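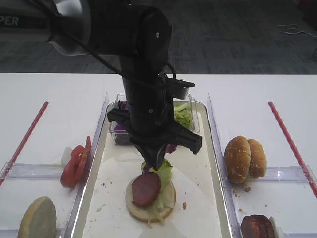
It is three weeks since I wrote anything on this blog, and the reason is lettuce.

In the last post I explained how I split the burger task into seven steps, with one small policy for each step and a state machine on top which decides who is in charge. Several people wrote to me that this is old-fashioned and I should train one network for everything. Maybe they are right. But when something fails at step four, I like to know that it was step four, so for now the state machine stays.

The steps for meat, sausage and tomato are quite fine. These are objects in the sense that my software understands: they have an edge, a centre and a pose, and if the fingers hold them, they come along. The perception node finds a mask, I fit an ellipse to it, the planner gets a grasp frame and everybody is happy. The sliced things which stand on edge against the rail are even easier than I expected, as the fingers can come from both sides.

Lettuce has no pose. It is a heap in one half of a clear box, with cabbage in the other half, and for a long time I treated it like the rest. I asked the segmentation for "the lettuce", took the centre of the mask and went down there with open fingers. The first grasp was usually good. The second one went to the same place, where there was now a hole. By the fifth the gripper was closing on air, and my success check, which looked only at finger position, reported with great confidence that it was holding something, when it was holding two shreds.

So I made three changes, and I will describe them in the order in which I made them, which was not the best order.

First, the target. Now I don't use the centre of the mask. I take the depth image inside the box, smooth it with quite a big kernel, and choose the highest point which is at least one finger width away from the wall. The clear walls of the box are a trouble for the depth camera, they come out as noise or as nothing, so I gave up measuring them. The box position comes from its upper rim in the colour image, and the inner walls are simply taken from a model with fixed sizes. It is cheating a little. Kimie Ebihara, who reads my code more carefully than I write it, asked what happens if somebody buys a different box. Then I have to measure a different box.

Second, the release. This one I did not see coming. The fingers open above the bun, the state machine says "released", the arm goes up, and some of the lettuce goes up with it. Shreds stick to the fingers and hang between them. In my logs every one of these was a perfect success, because the command "open" was executed and the fingers were open. The logs were full of perfect successes and the table was full of salad.

I tried to solve it with a shake: open, move the wrist left and right quickly, go up. It helps, but where the lettuce lands after a shake is a matter of luck, and a good part of it goes on the paper beside the bun. What works better is dull. Open slowly, wait, close halfway, open again, and only then go up. The half closing seems to push the shreds against each other and they fall as one piece. I also go lower before opening. Before, I was careful to keep a distance from the sausage already on the bun, but the distance was much bigger than it needed to be.

After this the arm stops at a fixed height and the camera looks at the fingers. A very small classifier answers one question, is there green or purple below the palm or not. If yes, the release motion is repeated, two times at most. I labelled 783 crops for it, over two evenings, with music. Of these, 348 show something stuck. I thought I would need much more data, but the background is a white table and white paper, and that makes life simple. I don't promise it would work over a wooden table.

Third, the planner. My old cost function punished any contact between the gripper and the box. For tomato this is correct. For lettuce it means that the corners of the box are forbidden land, and there the last third of the lettuce lives. I replaced the hard rule with a soft one below the rim: contact is allowed if the speed is low and the force at the wrist stays under a limit. Volodymyr Antoniuk suggested this already last September and I answered him that it was not necessary. Volodymyr, I am sorry.

A small note for those who use the same kind of setup: check in which frame you express the force limit. I had it in the base frame, and the wrist was turned. For one whole day the arm stopped in the middle of nothing, and I was searching for the fault in the collision model. I even printed the collision model on paper.

What is still bad. The arm hides the back part of the tray when it is over the bun, so the box is partly invisible exactly when I would like to plan the next grasp. At present I plan from an older depth image, taken before the arm moved in. If the heap falls down a bit in the meantime, the plan is wrong by a few millimetres. Usually this is harmless. The other bad thing is that I have no idea how much lettuce is on the bun. The state machine counts grasps, but one grasp can be a handful or a single leaf. Faizal Teoh says to put a scale under the tray. I would prefer to estimate it from the image, mainly out of stubbornness.

The new release code is in the repository, in the branch called kidlow. The config file has a parameter "half_close" which you should tune for your own fingers, starting small. The labelled crops I will upload when I have removed the duplicates.

Next I want to close the burger. The top half of the bun has to go on a pile which is not flat and which moves when you touch it, and so far my planner believes it is putting a lid on a table.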